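Robot Manipulation Lab, Summer Section
Handout 6: Folding Cloth with Hand-Held Grippers
4 July 2025

Read before lab. Bring your notebook and the calibration sheet from Handout 5.

Rigid parts have a pose you can write down in six numbers. Cloth does not. A blanket can be folded, twisted or bunched in more ways than you can list, and most of it is hidden under itself at any given time. In this unit you will record people folding cloth and train a policy on the recordings.

Procedure

Work in pairs. One student demonstrates, the other logs. Swap after 50 demonstrations. Each team turns in 375 good ones by the end of the unit.

Check that the marker tag is flat and clean. Start the recording with both grippers still. Pick up the blanket by two corners, fold once along the long side, put it down, and let go before you stop the recording. Move at a steady speed. If you drop a corner, finish the fold anyway and mark the take "R" in the log. Do not delete it.

Wide-angle lenses

The fisheye lens keeps the hand, the cloth and most of the room in view together. The cost is strong bending of straight lines near the rim. Do not crop to the center before calibration. Large folds close to the lens can cover half the view, so expect tracking loss there and note the time.

Data from last term

The February section left 1,803 takes on the shared drive under Bech. Elínborg Hviid has the password. Team 13 used a different lens, so leave that folder out of your training set.

Report

Two pages, plus one plot of success against number of demonstrations. Say which folds failed and at what step. Send questions to Halima Fashola before Monday.
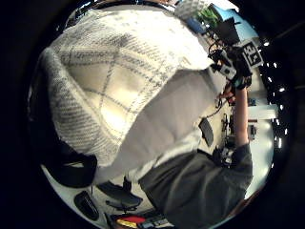 Photo: Rosângela Rezende / Sindemham Robotics Lab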